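Skevenano open day – who else went?

Posted in: Robots and Automation > Shows, Visits and Meetups

gumleaf_77
29 Sep 2020
Just got home and I'm still buzzing, so forgive the length. Skevenano let the public through their Leltton workshop today and I got a spot in the second group. They had 5 arms going, two of them behind screens and the rest out where you could get properly close. Kristóf Kerekes ran the tour and he answered everything, even the kid who wanted to know if the arm got bored.

The bit I'd go back for was the tabletop cell at the far end. Small arm, two-finger gripper, camera at the wrist, and a big monitor beside it so you could watch what the arm was seeing. I could have stood there all afternoon. They put everyday odds and ends on the table and someone drives the arm through picking them up and moving them, over and over, and they told us the target was 200 goes per task before they change anything.

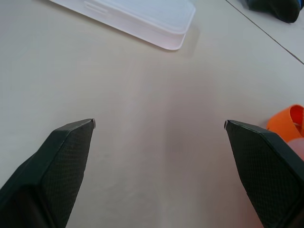 Wrist camera view, gripper open, white plastic container at the top.

Look at the pads on the fingers! That crosshatch is what I kept raving about to my partner the whole way home. I've been using smooth rubber on mine like a mug.

torque_wench
Jealous. I had a ticket for February and couldn't make it. Did they let anyone drive?

gumleaf_77
Yes! Names out of a bucket. I missed out, but a woman from our group had a turn and got the hang of it far quicker than I would have.

Imogen Yeoman
That was me, hello! It's a lovely thing to use – you move a handle and the arm follows, and after a minute you stop looking at your own hand. Judging depth from the monitor alone is the hard part. I kept closing the fingers short of where I wanted to be.

halfstep
Going to be the grump here. I was in the first group and thought it was oversold. It's a person moving a gripper. The flyer said "automation open day" and most of what I saw was remote control with a nice screen. The Ririx stand in the foyer had more real automation on it, and that was a sorting belt.

gumleaf_77
Fair about the flyer, but I don't agree on the rest. Kristóf was pretty clear the driving is how they collect the runs the arm learns from later. Did your group get that talk?

halfstep
We got a short version with a compressor going in the background. I heard maybe half of it. I'd still like to have seen it do one on its own.

Imogen Yeoman
I asked about that! They do run it by itself, only not on public days. I'd have liked to see it too, so I'm half with halfstep.

pallet_jack
Anyone know what the pads are made of? Can't tell from the picture, and I'm after something that'll hold slippery plastic.

gumleaf_77
Didn't ask, sorry. I only looked. The texture is a raised diamond sort of mesh, fine, on the inner faces of both fingers.

torque_wench
pallet_jack, try cutting up a bit of textured mat before you spend money. I did that on my old Dal Bello gripper and it was fine for jars. Hopeless on anything thin lying flat, mind you.

halfstep
Thin and flat is hopeless with any two-finger gripper. Slide it to the table edge and pinch it there.

pallet_jack
Tried that. It ended up on the floor.

Imogen Yeoman
If anyone's going next time, bus 757 stops at the gate, and the car park was full well before we started. Bring your own lunch too.

gumleaf_77
Seconding lunch. They've got a mailing list for the next one, the sign-up sheet was on the front desk. I'll post the date in here when I get it – and halfstep, I'll ask about a solo run for you.

halfstep
Do. I'd turn up for that.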